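Ticket n° 983 – Kit de préhension Vultard, doigts jaunes
Statut : en attente client
Priorité : normale
Produit : Vultard, version deux bras, location d'essai
Site : Vulluvby, hall d'entrée

Demande initiale
Bonjour, nous évaluons le kit depuis octobre. Sur la moquette de l'atelier, les petits objets sont repris correctement. Sur le sol en marbre du hall, le bras gauche s'arrête avant l'objet et renvoie le code 300. Le bras droit ne signale rien. Faut-il recalibrer ou changer les doigts ?

Support, 9 h 40
Le code 300 correspond à une hauteur de sol non validée. Merci de vérifier dans l'ordre :
- version du micrologiciel (2007 ou suivante) ;
- serrage des doigts, vis par vis ;
- profil de surface sélectionné dans Ukness.

Client, 11 h 15
Micrologiciel 2007, vis serrées. Le profil était resté sur « textile ». Passé sur « pierre polie », redémarrage fait. Le code revient un essai sur deux. Vue du poignet jointe, objet de test : un petit cadenas avec ses clés.

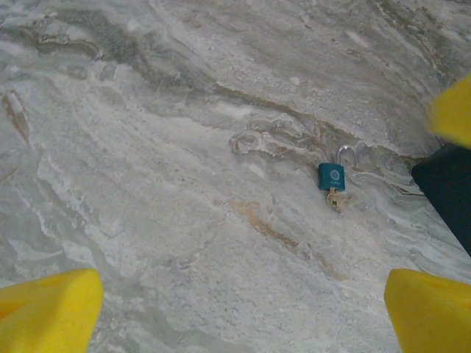

Pièce jointe 1 : vue caméra de poignet, cadenas et clés sur marbre veiné.

Support, 14 h 05
Bien reçu. Le marbre est très veiné et le profil d'usine a été réglé sur une pierre unie. Merci de charger le profil 3 depuis le dépôt Chaiyaporn, de relancer la calibration du sol avec les deux bras écartés, puis de faire une série d'essais avec le même cadenas. Ne commandez pas de doigts pour l'instant.

Client, 16 h 30
Profil chargé. Calibration prévue demain matin, le hall est ouvert au public jusqu'à 19 h. Nous enverrons le journal complet. La période d'essai peut-elle être prolongée d'autant ?

Support, 16 h 50
Prolongation transmise au service location. Ticket laissé ouvert jusqu'à réception du journal.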